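Notes > Household > Fabric

Reading a rub count before you buy upholstery fabric

June 15, 2022

I spent most of the winter choosing fabric for a reupholstery job, and the number I was asked about most often afterward was the rub count. These are my notes on it, with the parts of the spec sheet I ended up caring about more.
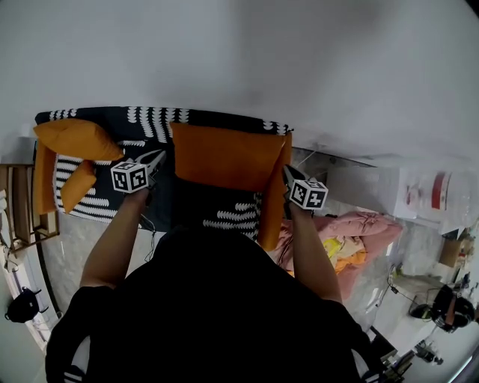
What the number measures

Two abrasion tests are in common use. The Wyzenbeek test pulls a strip of fabric tight and rubs it back and forth with cotton duck or wire mesh. One back-and-forth pass is a double rub. The Martindale test rubs a flat sample in a looping figure against worsted wool, and the result is given in cycles. Both stop at a defined level of wear, such as broken yarns or a visible change in the surface.

The two results do not convert. I have seen charts that claim to do it with a single multiplier, and I would ignore them. The motion, the tension and the abrasive are all different. A fabric with a long float in one direction can do well on one machine and poorly on the other.

If a sheet gives a count with no test name, treat it as blank. The Hakora sample book had this problem on over 20 cards. I wrote to them in January and got back a revised sheet with the method filled in for most.

Why a bigger number stops helping

For a seat in a house, I look for a Wyzenbeek result comfortably into the "heavy duty" range and then stop comparing. Past that point the count says little about how long the fabric will look decent. Test variation is large, and samples cut from the same roll can give quite different results. Most fabric I have replaced did not fail from flat abrasion anyway. It split at a seam, faded on the window side, or pilled until the surface was unpleasant to sit on.

The lines I read first now:

Seam slippage. How much force it takes before yarns slide apart at a stitched seam. Loose weaves with smooth yarns do badly. A backing helps a great deal.

Pilling. Graded 1 to 5, with 5 being no change. I want a 4. Blends of a strong fiber and a weak one tend to be the worst, as the strong fiber holds the pills in place.

Lightfastness. In the US this is usually given as a grade at a number of hours. Grade 4 at 40 hours is the usual floor. Near a south window I would want more.

Crocking. Color transfer by rubbing, tested dry and wet. The wet grade is the one to check on any dark color. A navy with a poor wet grade will end up on light pants.

Pattern repeat and yardage

The repeat is on the same sheet and affects the bill more than anything else there. With a large vertical repeat, each cushion has to start at the same point in the design, and the remainder is scrap. Ask whether the pattern runs up the roll or is railroaded, meaning it runs across. A railroaded fabric can cover a long back with no vertical seams.

Tien-fu Tang, who cut my job, quotes yardage only after seeing the repeat. He also orders everything from one dye lot and will not start until it has all arrived. The Sinaga fabric I wanted first would have needed two lots, so I dropped it.

Cleaning codes

W is water-based cleaner, S is solvent, WS is either, X is vacuum only. Test on the underside of a cushion flap and let it dry overnight before judging. I passed on one Pener weave that I liked very much purely on the X.

I still need to write up backings. The short version is that acrylic backing stiffens the hand and makes tight corners bulky, and knit backing does less of both.

Comments

Fitriani Pelupessy: Is the wet crocking grade something a store will have? Mine only had the rub count and the fiber content.

Reply from author: Ask for the mill's test report by pattern number. If they can't get it, rub a damp white cloth on the sample a few times. Crude, but it will catch the bad ones.

dobbyloom: Agree on seam slippage. I had a chenille with a huge double rub figure open up along the front welt in a year.

K.R.: Please do the backings post. I have a curved arm to cover and no idea what to ask for.

Contact | Copyright 2022, all rights reserved | Back to top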